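4. Oiling and care of your Nyanda table top

Please read this section completely before you open the tin. The work takes one evening, but the table must rest after it, so choose a day when you do not need it.

4.1 What you need

- Flavard hard oil, one tin (the small tin is enough for two coats)
- Sanding paper, grit 100 and grit 152 from the Preda care set
- Two cotton cloths without fluff
- Gloves and a bucket with clean water

4.2 Preparing the surface

1. Take everything from the table top that can be lifted, and cover the floor under it.
2. Wipe the top with a cloth that is only a little damp. Let it dry fully.
3. Sand with grit 100 where you feel roughness. Always move along the grain, never across it.
4. Sand the whole top with grit 152, using light pressure.
5. Remove all dust. A vacuum cleaner with soft brush is best for this.

NOTE: If your top was delivered before May, it has the older wax finish. Wax must be removed first with the Utham cleaner, see section 3. Oil does not go into waxed wood.

When the finish becomes thin, you will find it first in the places where people work each day. These patches can be treated alone, but the colour may stay a little different from the rest. For an equal result we advise to oil the complete top. 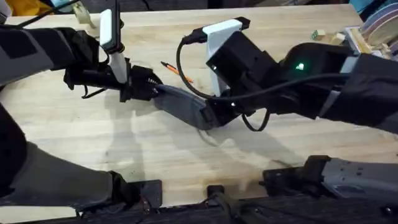

Fig. 4 - Light table top with straight grain and slightly worn patches.

4.3 Applying the oil

1. Stir the oil slowly. Do not shake the tin.
2. Put a small quantity on the cloth and spread it thin, along the grain.
3. Wait 15 minutes, then wipe away all oil which is still on the surface. Sticky places come almost always from oil that was left standing.
4. Let the first coat dry overnight and repeat steps 1 to 3.
5. Do not put hot or wet things on the table for 7 days.

CAUTION: Cloths with oil can start to burn by themselves. Put them in water directly after use, or lay them flat outside to dry. Never throw them in the bin as a ball.

CAUTION: Open a window during the work - also in winter.

4.4 Questions about the finish

Write to Kerubo Khaemba at Nyanda customer care and give the number from the label under the top. For spots of ink or red wine, go to section 5.

Text of this section last changed: 16/07/2026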